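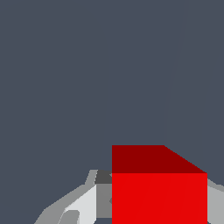 Dark red on slate grey

Communal Decoration and Access board
Thread: Slate grey walls in shared corridors

Estates_Prolovholm
Members are invited to comment on a proposal for the redecoration of the corridors at Prolovholm, a block of 176 flats over five floors. The present magnolia finish is to be replaced with a flat slate grey on all walls. Flat entrance doors would be painted dark red on the lower floors and bright green on the upper ones. Comments are requested before the specification is issued in March.

Ngata_Housing
We adopted a similar scheme at our own building two winters ago. Residents received it well, and scuffs from prams and bicycles are less noticeable than they were. We would, however, advise against the dark red. Under evening lighting it sits very close to the grey in tone, and several residents with reduced sight reported difficulty in finding their doors.

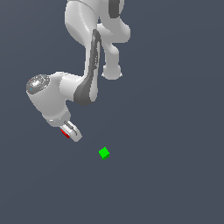 The second matter is the skirting. Ours was painted the same grey as the wall, and the line between wall and floor was lost as a result. It had to be repainted in white at our expense.

clirnidano_lettings
With respect, I do not share the previous member's view of the red. Our residents at Clirnidano chose it themselves, and no complaint has been recorded. The difficulty may lie with the lamps. I would ask what fittings were in use before the colour is ruled out.

Ngata_Housing
The fittings were the original ones and were, I accept, rather dim. Our position on the red is unchanged. The green doors gave no trouble under the same lamps.

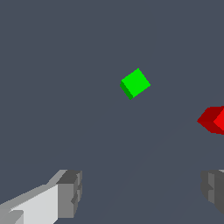 Bright green on slate grey

Estates_Prolovholm
Both replies are noted. May I ask whether either organisation repainted its handrails, and if so in what colour? The sum set aside for them is £400, which would not allow for replacement.

Loveo_Access

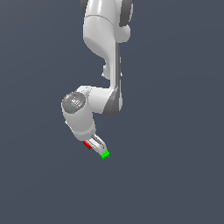 Handrails should differ clearly in tone from the wall behind them along their full length, including at the turn of each stair. A strong colour is not required for this purpose. White is sufficient, and dark grey may be kept for brackets and end caps; the white casing with its dark grey caps in the picture above remains easy to pick out against a slate blue-grey. A gloss finish is acceptable on rails but should be avoided on walls, where glare is a common cause of complaint.

clirnidano_lettings
Agreed as to the rails. Ours are white and were given two coats. I maintain my objection regarding the doors.

Estates_Prolovholm
Thank you. White rails will be entered in the specification. The door colours will be put to residents, with a sample of each displayed beside the ground floor lift.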